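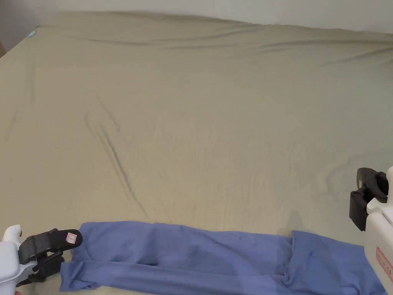
Figure 4.1 A fitted sheet on a large bed, with creases running on the diagonal.

Chapter 4
Why Cloth Creases

I failed my first textiles exam, and I failed it on this topic. The question asked why a linen shirt looks slept in by lunchtime while a wool jumper can spend a week at the bottom of a bag and come out fine. I wrote a page and a half about ironing. My marker, Krešimir Tomić, put a single line under it in green pen: "You have told me how to get rid of them. Where do they come from?" I got 2 marks out of 80 for that paper's long answer section, and I've been a bit obsessed with creases ever since.

So this chapter is the one I most enjoyed writing. We spent Chapter 3 on yarns and how they're spun, and you'll need some of that again, especially the part about twist. If it's gone fuzzy, flick back for ten minutes before you start on section 4.2. I'll wait.

4.1 Two kinds of line

Let's sort out some words first, as people use them any old way at home and we can't get away with that in class. A fold is any place where the cloth bends. A wrinkle, in this book, is a fold that goes away by itself when you stop pushing on the cloth. A crease is one that stays. Other books draw the line in other places (Naveed Siddiqui, who taught me dyeing and who argues about everything, calls the whole lot "buckles"), but we'll stick with these.

The trouble is that you can't tell a wrinkle from a crease just by looking. Go back to Figure 4.1 for a second. There are long shallow lines up near the wall and a few darker ones slanting across the middle part of the bed. Which of them would still be there if you took the sheet off and laid it flat on the floor? You don't know, and neither do I. You'd have to take the sheet off and find out.

What you can do by looking is think about direction. Cloth that's pulled two ways at once has to put its slack somewhere, and it tends to put it in lines that run along the pull. Grab a tea towel by two opposite corners and tug gently. You'll get ridges running from one hand to the other, every time. Now hold it by two corners on the same side and push your hands together. The ridges run up and down instead, across the line of the push. Try both before you read on, as we use this in nearly every section from here.

4.2 What's going on inside the fibre

Cotton and linen are both made mostly of cellulose, and cellulose comes in very long chains lying side by side. The chains hang on to each other with weak little links called hydrogen bonds. There are heaps of them, which is why the fibre is strong, but each one on its own is easy to break.

When you bend a cotton fibre, the outside of the bend is stretched and the inside is squashed. Some of those links let go and the chains slide past each other a tiny bit. Then new links form in the new position. When you stop bending, the fibre tries to spring back, but the new links are holding it where it is. There's your crease!

Water makes all of this happen more easily. It gets in between the chains and loosens the links, so they can shift with very little effort. Body heat and sweat do the job nicely, and that's why the worst creases in a shirt are usually behind the elbows and across the lap. It's also why a steam iron works. You loosen the links, flatten the cloth, and let it dry in the shape you want.

Wool is a different animal (sorry). Its chains are coiled, a bit like springs, and some are tied together by much stronger sulphur links. Bend a wool fibre and the coils stretch, then pull back. Give it a night on a hanger and most of the lines have dropped out.

4.3 Measuring it

Here's the standard way to put a number on all this. Cut a small strip of cloth, fold it in half, put a weight on it for a set time, then take the weight off and let the strip open up. The angle it opens to is the crease recovery angle. A perfect recovery would be 180 degrees, dead flat. In the class data we'll use for the exercises, the untreated cotton came in at 62 degrees.

Do three strips along the warp and three along the weft, and write them down separately. Don't average the two directions together, however tempting it looks in the table. In 4.4 we'll look at why they come out so different.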